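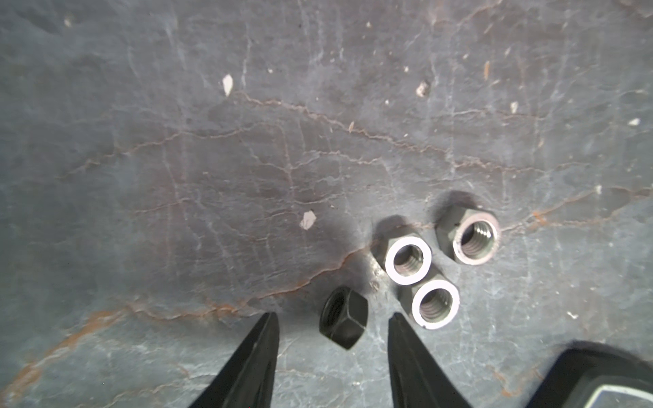 Black nuts and plain nuts in the same tray, can they be mixed?
Fasteners and Hardware > General

slatebench
Sorting out a drawer of hex nuts on the shop bench. Most are gray with a bright machined-looking face around the hole. A smaller group is matte black all over. They thread onto the same bolts. The divider trays I bought (Prakik, the shallow ones) have fewer bins than I have categories, so I would like to put black and plain of the same size together. Any reason not to?

tapdrill_555
Same thread does not mean same nut. Check pitch with a gauge, check the width across flats, then look for grade marks on the face. If all three match, mix them. If there are no marks, treat the whole bin as low grade.

M. Massawe
I would not mix them even then. Black can be black oxide, a phosphate coating, black zinc, paint, or plain heat treat scale. Those do not behave the same under a torque wrench. A dry plain nut and an oiled black oxide nut at the same torque setting will give you different clamp load.

tapdrill_555
For a torque spec, yes. For holding a shelf bracket, no difference worth a second bin.

M. Massawe
The problem is that the bin doesn't know which job it's for. You reach in six months later for something that matters.

slatebench
Most of these go on jigs and fixtures. A few go on the drill press table.
Pitch gauge says they are all the same. Across flats is the same too, by caliper. No marks that I can find on either kind.

korvid
What about the bright face? Is it on one side or both? Some nuts are chamfered on both sides, some have a washer face on one side only. If yours have a washer face, that side goes against the work.

slatebench
Looked at two of the gray ones under the lamp. Bright ring on one side, duller on the other. The black ones are chamfered at the corners and I can't see much difference side to side.

korvid
Then you may have two different patterns as well as two finishes. I'd keep them apart on that basis alone.

Shakuntala Shukla
Agree with separate bins, for a different reason: corrosion. Black oxide has very little protection once the oil is gone. Put it in a bin with zinc plated nuts in a damp shop and the black ones will be orange by November. The plated ones will be fine and you'll have rust dust over everything.

tapdrill_555
Rust dust wipes off.

Shakuntala Shukla
It also gets in the threads.

hexhead1184
Side question, what are you sorting on? I used to do it straight on the bench and kept losing the small sizes. Switched to a Wutow parts mat with a raised lip. The color matters more than the lip — black nuts vanish on a dark surface, plain ones vanish on a light one.

slatebench
Stone slab. Dark gray with rust-colored veins. Yes, the black ones are harder to pick out on it. It's flat and it doesn't burn, so it stays.

hexhead1184
A sheet of white paper on top costs nothing.

M. Massawe
Back to the question. If bins are the limit, keep the tray for the plain nuts and bag the black ones. Write size, pitch and finish on the bag. Put a few drops of light oil in and close it.

slatebench
I have 2 spare Vilitz jars with screw lids. Would those do?

M. Massawe
Yes. Label the jar, not the lid. Lids get swapped.

tapdrill_555
Fine, jars. I still say one bin for anything unmarked and no critical work out of it, black or plain.

korvid
That part I'd sign. Unmarked nuts stay off the drill press. Buy marked ones for that and keep them in the packet.

slatebench
OK. Plain in the tray, black in a jar with oil, new marked nuts for the press. Does anybody know if the Coutinho trays take the same dividers as the Prakik? I'm still short one bin for the flange nuts.

hexhead1184
They don't. The slots are spaced wider.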